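Workshop notebook, November, letters and bowl

Started after lunch today, later than I meant to, since I spent most of the morning hunting for the box of foam letters. Lama had put them up on the high shelf at the Hindel end of the room, behind the tape, which is a perfectly sensible place and the last one I would ever have looked. She has promised me a label. I have promised to read it.

We are still working out how the tidy-up activity should go for the little ones. The idea is simple enough — a few letters scattered over the table, a big white bowl off to one side, and everything goes home into the bowl. I kept it to nine letters this time. Edin wanted to tip out the whole bag, and I do see the charm of that, but I remember the Ominham visit and how long we were on our knees afterward.

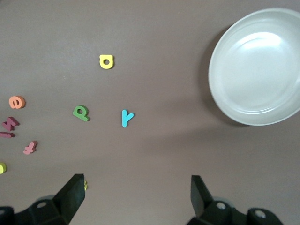 The yellow "a" is my favorite of the lot, such a cheerful fat little thing, and I like it sitting off by itself where small hands can find it. I'm less sure about letting the others bunch up together on the left. Edin thinks a cluster gives them something to sort through, and he may well be right, so I'll leave it alone until we have tried it both ways.

Still to do: ask Lama if the wide bowl is staying with us or going back to the kitchen, and check the bag for a spare "e".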